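Guvby Support > Arms and grippers > Ticket 212
Subject: Left gripper lets go early on soft items, right arm then stops with a timeout
Status: Open
Site: Clesville kitchen bench
Opened: 2023-04-02

Original message

Hello again! Me with the bun-steaming bench in Clesville. I've got a fault that has been driving me up the wall and I've done as much as I can without taking the wrist apart, so over to you lot.

The job is a simple one on paper. Left arm goes into the steamer pot, picks up a bun, lifts it clear and carries it across to the plate. Right arm waits over the plate and nudges the bun into place once it's down. We've been running the same routine since August with hardly a hiccup, and I was getting a bit smug about it.

What happens now is that the left gripper closes on the bun, starts the lift, and then opens by itself partway up. The bun drops back into the steamer (or once, memorably, on to the floor). The left arm carries on across to the plate as if it still had hold of something, opens over the plate, and reports a good place. The right arm then goes looking for a bun that isn't there, waits, and throws error 29, "partner object timeout". After that both arms hold position and I have to clear it by hand.

I ran it 26 times in a row with the log on. The early release came up in 3 of those. It's never on the same pick, and I can't make it happen on purpose, which is maddening.

Before anyone asks, yes, I've got the latest Besson gripper firmware on both sides. I updated them together. The right one has never done it.

Reply from me, later the same day

Right, I've had a go at the list you sent. Results in the order I did them:

Restarted the controller. No change, though it did clear a stale warning on the right shoulder that I'd been ignoring.

Checked the air. There isn't any, these are the electric grippers! I think that step is from the older sheet, might be worth taking out.

Wiped the finger pads. They were a bit tacky with starch, so I had hopes, but the release still came back on a later run. The log shows the fingers being driven open too, so I don't think it's the bun slipping out.

Raised the grip force one notch. Squashed bun. Put it back down again.

Swapped the bun for a foam ball of much the same size. I couldn't get the fault with the ball, but I only did a handful of goes before I got called away, so please don't read much into that.

Looked at the plug on the left wrist. Seated properly as far as I can tell, no bent pins, nothing loose when I wiggled it with the power off.

I've attached the log from the long run. The bit to look at is the gripper current on the left side. It climbs nicely on the close, sits flat, and then on the bad picks there's a sharp dip just before the open command. I don't know whether the dip is causing the open or the other way about. The timestamps are too coarse for me to tell and I've probably stared at them too long.

Reply from me

Thanks for the quick answer. To your questions:

Is the open command coming from my routine? I don't think so. I went through the routine line by line and there's only one open on the left side, the one over the plate. The log shows that one as well, so on a bad pick I get two opens, and the first has no line number next to it. On the good picks there's just the one. That made me wonder if the gripper is doing it off its own bat. Is there some sort of protection in the new firmware that lets go if the current drops? I couldn't find anything in the release notes, but they're very short.

Is the steam getting to it? Fair question and I'd wondered myself. The arm does spend a good while over the pot. I tried a run with the pot cold and did get one early release, so steam can't be the whole story. I'd still quite like to know what the wrist electronics are rated for, because I couldn't find a figure in the manual.

Can you see where the cable runs? Picture's below, with both arms at their work positions. I'm mostly interested in what you think of the left wrist.

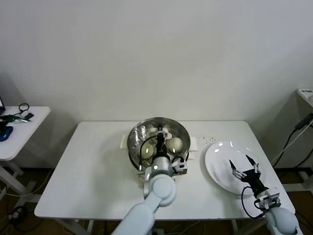
Left gripper over the steamer, right gripper open above the plate.

The left cable is on the short side and I do wonder about it. When the wrist turns for the lift, it goes round further than on any other move in the routine. If there's a break in the cable that only opens up when it's pulled tight, that would fit with the dip. The right arm never has to turn that far, so it would make sense of that one behaving itself too.

What bothers me more than the dropped buns is the false "good place". The left arm has no idea it's empty-handed. It's a nuisance with food, but a colleague on the Prurkard job wants to borrow this routine for glass jars and I've said no for the time being. If the gripper opens on its own halfway up, I'd want the arm to stop dead there and shout about it. Can you tell me if there's a setting for that, or whether I need to write my own check? I'm happy to write one, I'd just rather not double up if it's already in there somewhere.

For now I've done the following on my side:

Slowed the lift to half speed.
Added a pause after the close, so I can see the current settle.
Hands stay off the bench until both arms are parked, including when error 29 is showing. I'd got into the habit of reaching in to rescue a bun while they were holding, and with a gripper that moves when it hasn't been told to, that was daft of me.

What I'd like from you, when you've a minute:

1. A longer wrist cable to try, or the part number so I can order it.
2. The previous Besson firmware, in case I need to roll the left one back.
3. A yes or no on the empty gripper check.

I'm going to swap the left and right cables over first thing tomorrow and leave everything else alone. If the fault moves to the right arm I'll put it on this ticket straight away, and if it stays put I'll do the grippers next. Please keep this open in the meantime!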